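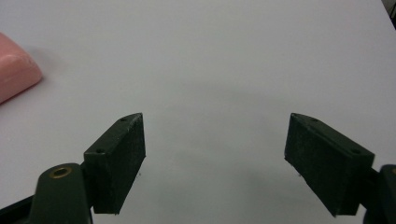 Sadao Ebihara thinks the table is finished and that I'm stalling. He put it in the margin of the last page, in pencil: three coats is three coats, move the stools in. Tomomi read it out at lunch and agreed with him, though she also said she wouldn't set a hot mug on it yet. So that makes two votes for finished and one of them has a condition.

November, 4:15 in the afternoon

My view, for whoever picks this up after me. The white top looks fine. It is broad and smooth and matte, and under even light you'd sign for it. I don't trust looking fine. The Birdale top looked fine too, right up to the week we started rolling out paper on it and found that pencil went in and didn't come out.

What I want to know before we call it done:

- Does graphite wipe off with a damp cloth, or does it need the eraser block? The eraser block polishes. Polish a matte finish in one spot and you have a shiny patch for life.
- What does masking tape do when it's left on overnight? The Wimport sheet says the coating is "tape safe." Safe for the tape, maybe.
- Does the grayer look toward the far side belong to the light or to the paint? Sadao says light. Probably light. I'd still like somebody to look at it in the morning with the blinds up before we argue any more.

Tape test set up on the offcut, not on the table. Four strips, same roll, pressed down with a thumb and nothing else. One to be pulled tonight before lockup, the others left to sit. I wrote the times on the tape itself because last time we wrote them on a sticky note and the sticky note went home on someone's sleeve.

Pencil test, also on the offcut: HB came off with water. 2B left a ghost. Tomomi says the ghost is my imagination. She looked at it from straight above, and I told her to get down level with it, and she said it "could be something." Entering that as a maybe.

Didn't try ballpoint. Should have. The pen in the drawer was dry.

5:40

First strip pulled. Clean edge, no lift. Slight tack left behind that came away with a dry cloth. I'll give the coating that one. It doesn't tell us anything about a whole night, and a whole night is what it will get when people leave layouts taped down.

Sadao wants to know how many more days of this. Until the last strip is off, plus the ballpoint. The order from Sultbridge for the second top isn't due to go in before then, so I don't see what we lose by waiting. If we buy another one with the same finish and the tape turns out to pull it, we'll own two of them.

To do:

- ballpoint on offcut, HB and 2B again beside it
- pull strips 2 and 3 in the morning, leave 4
- ask Lui for the cure time in writing, the phone answer was six days and the can says otherwise
- stools stay against the wall until then (Sadao, this means you)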